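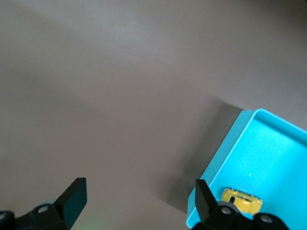
Rosalie Marti meint, die Autos gehörten nach Größe sortiert und die Farbe sei egal, sonst suche man im Februar wieder alles zusammen. Von mir aus.

8. Januar 2021
Tisch abgewischt, dann die Kiste Corano angefangen. Das gelbe Auto liegt in der türkisen Schale, Etikett 309 ist dafür reserviert. Achsen noch nicht geölt. Kiste Menon bleibt zu, bis die 40 Beutel da sind. Für die kleinen Modelle reichen die flachen.

Offen: Liste Skurnholm abtippen, Pinsel Gr. 2 nachbestellen.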